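Nurnville Workshop, open day planning
Minutes, Sunday, June 27, 2021

1. Visit programme. The visitors from Skastano will come in groups of 11. Each group sees the bowl demonstration first, at the wooden shelf.

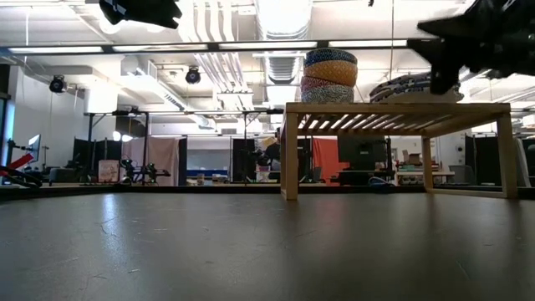 Karim Tarawneh asked if one demonstration is enough for a group, as some guests come from far. It was agreed to repeat it once – time permitting.

2. Safety. Dima Obeidat will mark a line on the floor. Guests stay behind it while the arms are switched on.

3. Table work. The second part uses bowls and plates on the black surface, with the slatted rack.

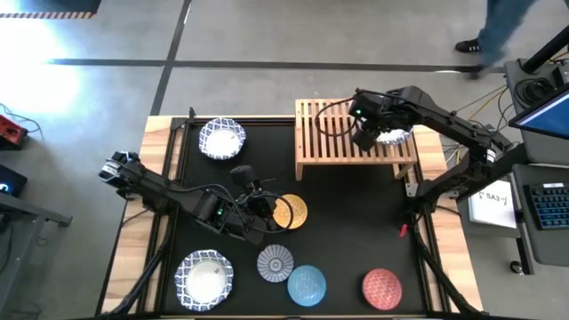 Dima will write a short talk for this part. Abbasi will print 52 leaflets.

4. Next meeting: date to be fixed.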